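Office Diary of the Head of Residence, Korkcombe Hall
October, Monday

The morning meeting began at 8:30 in the front office. The principal item was the revised quiet hours policy, which takes effect next week. Under the revision, quiet hours on weeknights will begin at 10 p.m., one hour earlier than at present. Residents on the upper two floors were consulted by written form before the end of last month. I received 21 forms in return, the majority in favor, with several asking that the music practice rooms be exempt. I am inclined to grant the exemption until 11 p.m. and have asked Yi-chun Hsieh to draft the wording.

Much of the discussion concerned the study room on the ground floor. It is used heavily from the middle of the afternoon, and the complaints received this term relate almost entirely to sound: telephone calls, music played without earphones, and group work conducted at the long table. The rule posted at the door permits "reasonable conversation," a phrase inherited from my predecessor. Each party to a complaint reads it in its own favor. I proposed that the phrase be struck and that the room be divided by time of day, with group work allowed until 6 p.m. and silence kept after that hour. Mr. Kwan asked what would become of the residents who work late shifts and have no other hours in which to meet. The question was a fair one, and the small room behind the mail shelves was suggested for them. It has poor heating and two chairs. I undertook to inspect it.

I did so before lunch. The radiator gives some warmth at the lower end only. The window latch needs replacing. With four more chairs and a proper lamp the room would serve well enough, and I have written to Penley to request a price for both. The last order from Penley arrived with the wrong invoice and took most of September to correct, so I have asked that this one be addressed to me by name.

The personal listening rule was taken up again after lunch. The present text requires that headphones be worn for all recorded sound in shared rooms during quiet hours. The proposed text extends this to every hour of the day in the study room and leaves the lounge and kitchens as they are.
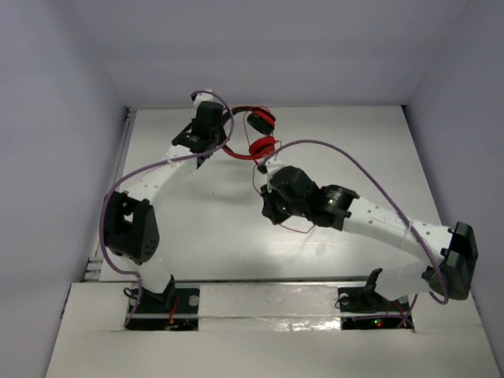
Pacita Malabanan, in a note left in the suggestion box, wrote that the listening rule would do little good on her corridor, where the disturbance comes from doors. The fire doors between the east stairs and the kitchen close hard at all hours, and she had been awakened by them on four nights out of the past seven. She asked that the closers be adjusted before any further rules were written.

I walked the corridor at three o'clock and found the complaint justified. The door nearest the kitchen closes with considerable force, and the one beside the stairs does not latch unless it is allowed to swing from fully open. Residents have evidently learned to let it go. The second fault is the more serious of the two, as a fire door that fails to latch must be reported the same day. I telephoned Skosevel, who hold the maintenance contract, and was given an appointment for tomorrow between 12 and 2. A reply has been sent to Miss Malabanan with my thanks.

The remainder of the afternoon was given to correspondence. The Chiang bursary forms are due at the end of the month and only Sze-wing Shih has returned hers complete. Reminders went out to the others. A parent wrote to ask whether the hall closes over the winter recess; it does not, although meals are suspended, and I have said so. Fung-ping Yau has requested a change of room on account of the noise from the delivery yard. There is a vacancy on the north side, smaller and somewhat darker, and I have offered it with the condition that the move be finished before the new quiet hours begin.

I read the draft policy once more at the close of the day. It runs to about 13 paragraphs, which is too long for a notice that people are expected to read while waiting for the elevator. The sections on guests and on kitchen use repeat what is already in the handbook and may be removed. The sentence on penalties should also be softened - a first complaint will be handled by conversation, as it always has been, and the text should say this plainly.

To carry over: key for the room behind the mail shelves, second copy of the stair door report, lamp.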